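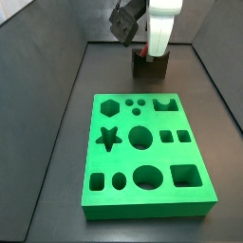

How long before the arm does the whole job? Most of it by May, was what the people from Grasso told us.

Samuele Melis had sorted inserts at Fillwood for longer than I had worked anywhere. Square ones, round ones, stars, a shape he called the bread slice. He did 700 in a shift and didn't look down much.

After the arm came they gave him a stool and a screen. When a piece jammed, the screen went yellow and he pressed a button. Some mornings he pressed it 50 times. By spring it was 5.

"What do you do with your hands?" I asked him at lunch.

"I hold the coffee," he said.

Two of the women from our line went to the Paklow warehouse in Firthorpe. The pay was a little better and the bus was worse. I stayed and learned to change the settings, and I got a new badge for it. The floor was quieter. We used to talk across the bench all day, and now the stools were too far apart for that.

One afternoon the power dropped and the arm stopped. Samuele got up, pulled the bin over and started sorting. I went and stood next to him – I was slow, and he told me so. We kept going until the lights came back on.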